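Support > Furniture > Comby Table System > Set-Up Guide > Section 2

2. Joining and Leveling Tables
12 comments | Share

This section explains how to place two Comby tables end to end and join them for use as a single work surface. Read the whole section before you begin. Two people are required to lift and turn each table.

Before you start

Clear the floor where the tables will stand. Remove rugs and floor mats. Check that each table has four leveling feet and that every foot is screwed fully in.

CAUTION: Do not drag a table across the floor. Dragging can bend the feet and will void the Pirnell frame warranty.

Placing the tables

1. Set the first table in its final position. If it will stand against a wall, leave enough space for power cords to hang freely.
2. Place a level on the top, first along the length and then across the width. Turn the feet until the top is level in both directions.
3. Bring the second table up to the first so that the two edges touch. Lift it into place.
4. Adjust the feet of the second table until its top meets the first with no step. Run a flat hand over the seam to check.

NOTE: A thin line will remain visible where the tops meet. This is normal and does not affect use.
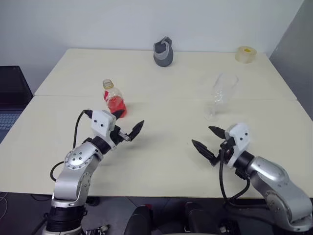 Fitting the joining plates

5. Hold a joining plate against the underside of both tops, centered on the seam. Start all screws by hand.
6. Tighten the screws evenly with the hex key supplied. Do not use a powered driver.
7. Repeat with the second plate at the other end of the seam.
8. Check the level again. Small changes after tightening are common and may be corrected at the feet.

CAUTION: The load on a joined pair must not exceed 200 pounds, spread evenly. Do not sit or stand on the seam.

Moving a joined pair

Remove both plates before moving the tables, even for a short distance. Keep the screws with the plates in the bag marked Ullbridge. Replacement plates are sold in sets of 2 under the Kubíček parts list, which appears in Section 7.

Continue to Section 3, Cable Trays and Cord Clips.

2 people found this page helpful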